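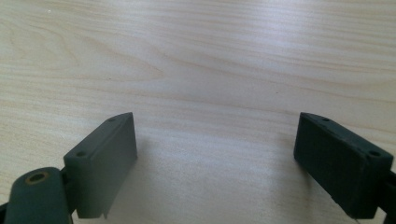

Workshop list / Finishes

2024-03-16

> The Kurkent oil went tacky on the second bench top.
> Do I strip it, or wait?

Wait. At Cistbridge in February ours took up to 2 weeks to harden in an unheated room. Batch 674 was slower than 447 – same tin size, same rag.

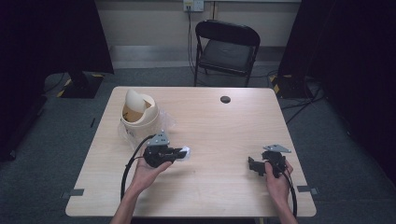
Hardwax from Heltmont cures faster but marks under metal. On a pale top with visible grain, like the one under the bracket and black housing, grey rub marks would show early. I would put a mat down for bench work and leave the oil alone.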